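Home | Archive | Small Rooms | About

The White Table

30 July 2018

I bought a white table in a fit of optimism. The listing called the color "snow," and I had an idea that a person with a snow-colored table would naturally become a person who cleared it off at night. I pictured a bowl of lemons. I have owned the table for a little over a year and have never bought more than one lemon at a time.

What a white table does is keep records. Every crumb shows, every pencil shaving, every bit of whatever the toaster has been getting up to. My old table was the brown of strong tea and forgave everything. I ate breakfast off that table for years without knowing a thing about it. I wipe the new one down, turn around to rinse the cloth, turn back, and there are specks.

So this July I decided to deal with the stuff on top of it, on the theory that the table itself was innocent. The stuff was mostly small. Batteries, some good and some dead and all living together in sin. Picture hooks. Keys to doors in apartments I left years ago. A coin of my grandmother's that she swore was from 1694, and that Junhao Tang, who knows about coins, once held up to the window for a long while before asking if there was any more cake.

Branwen Rees, who lent me the drill I still have, told me I needed trays. "You don't need less," she said, "you need edges." I wrote that down on an envelope and then lost the envelope on the table.

There is a store out past the ring road called Zundodura that sells nothing but containers. I had put off going because I suspected I would like it, and I did. There was an aisle for drawers and an aisle for things that go inside drawers and, at the back, an aisle for things that go inside those. A sign promised 1000 ways to tidy. I gave it an hour and came away with 2 of them, which went on the receipt as "TRAY SMK" and "INSERT," and a bag I had to pay for.

The idea with the tray was that it would be see-through, so I could find things without digging. The idea with the tint was that it would not be so see-through that I had to look at them. I was very pleased with this reasoning in the store. The insert has a ribbed part, which I think is meant for pens, and a compartment at one end, which I think is meant for whatever isn't pens. I didn't measure anything. I held my hands apart in the kitchen before I left and then tried to keep them at that distance on the bus, which got me a seat to myself.

At home I discovered that the insert and the tray had not been introduced. I had assumed that one would drop into the other with a soft click, the way it does in other people's kitchens. I tried it lengthwise and I tried it the other way. Then I left the insert sitting on the back of the tray and went to make coffee — a method that has fixed more of my projects than the drill has.
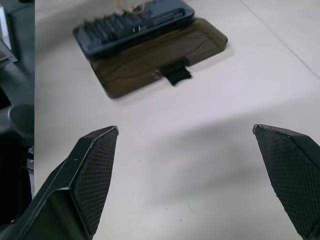 The tray, the insert on top of it, and the specks.

I phoned Branwen, who asked if I had tried turning it over. I said of course I had. Then I hung up and tried turning it over.

As of tonight the arrangement is this. The batteries are in the tray, the dead ones included, because I still don't own the little tester and licking them is apparently frowned upon. The keys are in the compartment. The picture hooks went into a jar that used to hold Sirnau mustard and still smells like it. The coin is back in its sock. It took me 20 minutes, once I stopped trying to make the two pieces of plastic like each other and put the insert in a drawer, where it fits nothing but does no harm.

The table is clear except for the tray, the mustard jar, the receipt, and the bag I paid for. I bought a second lemon this afternoon and put it next to the first one. I still need to return the drill.

14 shares | 3 comments

Recent posts
Notes on a Sock Drawer
I Tried to Alphabetize the Spices
The Jurnum Lamp, One Year On
Soup, Again
What Fits Under a Bed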